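# Über uns

Skastumlow ist eine Arbeitsgruppe für Robotik mit Sitz in Bielecka. Wir untersuchen, wie Roboter den Umgang mit weichen Materialien aus menschlichen Vorführungen lernen können.

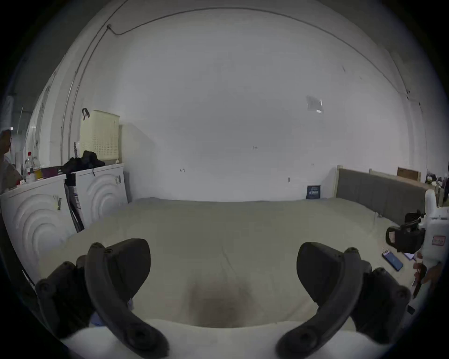
Unser Schwerpunkt liegt auf Textilien im Haushalt: Laken glattziehen, Handtücher falten, Bezüge wenden, Wäsche umschichten. Solche Aufgaben gelten in der Robotik als schwierig. Ein Laken hat keine feste Form, und zwei Griffe an fast derselben Stelle können zu ganz verschiedenen Ergebnissen führen. Mit vorprogrammierten Bewegungen kommt man dabei nicht weit.

## Wie wir arbeiten

Vorführungen nehmen wir mit handgeführten Greifern auf, die eine Kamera tragen. Ein Roboterarm ist in dieser Phase nicht beteiligt. Wer vorführt, hält den Greifer selbst und erledigt damit die Aufgabe. Aus den Kamerabildern berechnen wir anschließend die Bahn des Greifers und die Öffnung der Finger. Beides zusammen ist das Trainingsmaterial für unser Modell, das intern Plodora heißt.

Wir nehmen in bewohnten Wohnungen auf. Früher hatten wir dafür einen Laborraum mit einem Bett und einer festen Deckenbeleuchtung. Die dort trainierten Modelle waren im Labor gut und außerhalb davon kaum zu gebrauchen. Heute bleiben die Zimmer so, wie die Bewohner sie eingerichtet haben. Wände, Möbel und Geräte im Hintergrund gehören zu den Daten.

Eine Sitzung umfasst in der Regel mehrere Aufgaben. Vor jeder Aufgabe wird der Greifer kalibriert, danach wird die Aufnahme auf Lücken in der Bahnberechnung geprüft. Einfarbige Flächen machen dabei Schwierigkeiten: Füllt ein glattes Laken fast das ganze Kamerabild, findet die Software zu wenige Anhaltspunkte und verliert die Position. Wir lassen deshalb langsamer arbeiten und achten darauf, dass zwischendurch ein Stück Wand oder Möbel sichtbar bleibt.

## Was bisher herausgekommen ist

Für unsere letzte Studie haben wir über 2000 Vorführungen der Aufgabe »Laken glattziehen« ausgewertet. Die Frage war, ob viele Wiederholungen in wenigen Wohnungen mehr bringen als wenige Wiederholungen in vielen. Dazu haben wir zwei Modelle mit je 400 Vorführungen trainiert. Für das eine stammten alle Aufnahmen aus 5 Wohnungen, für das andere aus möglichst vielen verschiedenen.

Geprüft wurde in Zimmern, die keines der beiden Modelle kannte, insgesamt mit 223 Versuchen am Roboterarm. Das zweite Modell griff häufiger an der richtigen Kante und brach seltener ab. Beim Glattziehen der Mitte war der Unterschied klein. Flache Falten, die schräg über die Fläche laufen, bleiben bei beiden oft stehen – der Arm zieht an der nächsten Kante und verschiebt die Falte nur.

Offen ist auch der Umgang mit Flecken und Mustern. Ein dunkler Bereich auf hellem Stoff wird vom Modell gelegentlich als Falte oder Gegenstand behandelt. Wir sortieren solche Aufnahmen nicht aus und kennzeichnen sie gesondert, damit sich der Effekt messen lässt.

## Wer wir sind

Die Gruppe wird von Mairéad Ní Mhurchú geleitet. Sie hat die Aufnahmemethode eingeführt und verantwortet die Auswertung. Dazu kommen Mitarbeitende für Mechanik, Software und Datenaufnahme. Die Versuche am Roboterarm finden in unserer Werkstatt in Broltville statt, dort werden auch die Greifer gewartet.

Im Dezember beginnt die nächste Aufnahmereihe. Sie befasst sich mit Spannbettlaken, bei denen die Ecken nacheinander über die Matratze gezogen werden müssen, teils mit zwei Greifern gleichzeitig.

## Mitmachen

Wir suchen Haushalte in Bielecka und Umgebung, die uns für einen Vormittag ein Zimmer zur Verfügung stellen. Aufräumen ist nicht nötig. Personen und persönliche Unterlagen, die in den Aufnahmen zu erkennen sind, werden vor der Weiterverarbeitung unkenntlich gemacht. Die Rohdaten bleiben auf unseren eigenen Rechnern.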